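Glossy Panels, Pale Surfaces and Other Things People Sell You Sprays For

I get a lot of mail about shiny printed panels. Posters under a gloss film, box fronts, display boards, the big printed sheet your kid wants on the wall next to the desk. Everybody wants to know which product to buy. My answer for years has been a cloth, and I haven't seen a good reason to change it.

I did try. Last May I bought a bottle of Flarkier, which promised a "gallery finish" on any printed surface, and used it on one half of an old glossy calendar. On the other half I used plain water on a microfiber cloth, wrung out hard. Parveen Mollah from next door came over and I asked her to pick the treated side. She picked the water. Then she changed her mind and picked the water again, having forgotten which way up it was.

Some notes, for what they're worth.

Dust first, dry. A soft brush or a clean cloth with no pressure. Most of the fine scratches I see on dark glossy prints come from somebody rubbing grit around with a wet rag. Black and charcoal inks show it worst.

Never spray the panel. Spray the cloth, if you must spray something. Liquid gets under the edge of the film and the corner starts to lift, and no amount of pressing will make it lie flat for good.

Skip the paper towels. I know the Stesotura people say theirs are safe on gloss. I used 2 sheets and could see the swirls from the doorway.

Edge strips are oversold too. A narrow black strip down the side of a panel can look neat, and it will cover a rough cut. It won't hold a warped board flat, whatever the packet says. If you do fit one, cut the end square with a sharp blade against a metal rule – scissors leave a slant every time – and dry fit it before you peel anything.

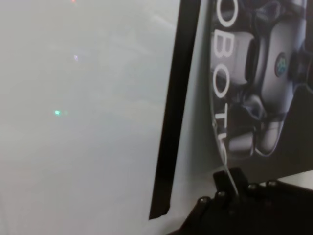 As for judging whether you're done, ceiling lights will fool you. Gloss throws back every bulb in the room, and a smear can hide in the glare. Turn the overheads off and hold a flashlight low, from the side. Then do it from the other side. I have called a panel finished at 4 in the afternoon and been embarrassed by it after supper.

Pale plain surfaces next to a dark print have the opposite problem. They look clean until you wipe one patch, and then you're doing the whole thing. Use a fresh cloth for those. I don't trust the one that just went over the black ink, even if it looks fine.

The rest of the Flarkier is under my sink. It does a decent job on the faucet.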